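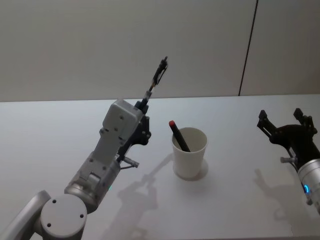

Slide 1. Two arms, one cup, one marker with a red cap.

Speaker notes, 4/6/25. Tarmo Vaher. "Who is teaching whom? Showing a robot a task by hand"

Leave the title up while people sit down. Don't read it out.

Start with the sales line. Rorora's leaflet says anyone can teach a robot by showing it what to do. Ask for hands: who has tried it? Then ask who had it working by lunchtime. Pause. Expect fewer hands.

I'm not against the method. We use it every week at Jillstead. What I doubt is the word "showing". When I show a new starter how to put a pen in a cup I do it once and they fill in the rest. The robot fills in nothing. It gets joint angles, pictures and whatever bad habits I had that morning.

Two ways of doing it, keep this short. One, you take hold of the arm and move it yourself. Good feel, but your own hands and sleeves end up in the recording. Two, you drive it from a distance with a second set of arms or a handset. Cleaner pictures, worse feel - most beginners squeeze too hard and too late.

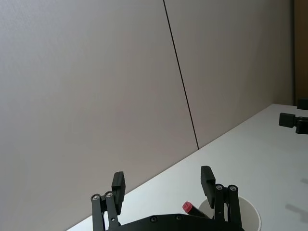 The Iltitz trial is the one people will have heard of, so deal with it now. In February we recorded 900 demonstrations by remote control, from 4 operators. The report called this a rich and varied set. I went through a good part of it and I could tell the operators apart without looking at the names. One always came in from the left. One stopped dead above the cup before every move, and the trained arm learnt to stop there as well. Very polite of it.

So more data is not the same thing as more variety. Say that slowly. Somebody from Siddiqui will be in the room and they are planning for 4000.

Questions I usually get at this stage (take them from the floor if they come, otherwise read them out):

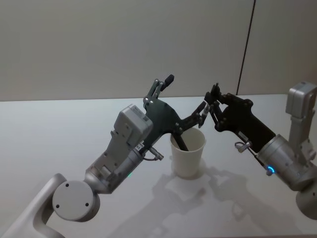
Is moving the arm by hand better than driving it remotely?
It depends on what you can afford to lose. By hand you get smoother paths and quicker training for the person doing it. By remote you get camera views with no human in them, and those are closer to what the robot will have when it works alone.

Follow up if there's time: I would still try both for a day before buying anything. The Rorora handset looked fine on paper and gave two of us sore thumbs.

Next, failures. Ask for the ones that were thrown away. Every demo reel I've been sent shows clean runs, and when I ask how many were binned the room goes quiet. We keep ours now, with a one-line note on each.

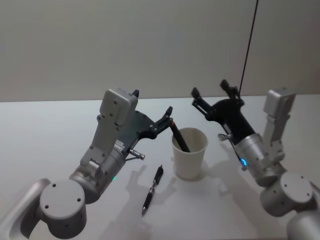 How many demonstrations do you need for a simple task?
Up to 30 good ones will tell you if the idea is worth carrying on with. After that, change the starting positions before you record any more of the same.

Skip the cost slide if we are running late. If not: operator hours are the real bill, and they are missing from most quotes I see.

Last slide is contact details. Leave it up for questions and unplug the laptop before the next speaker comes on.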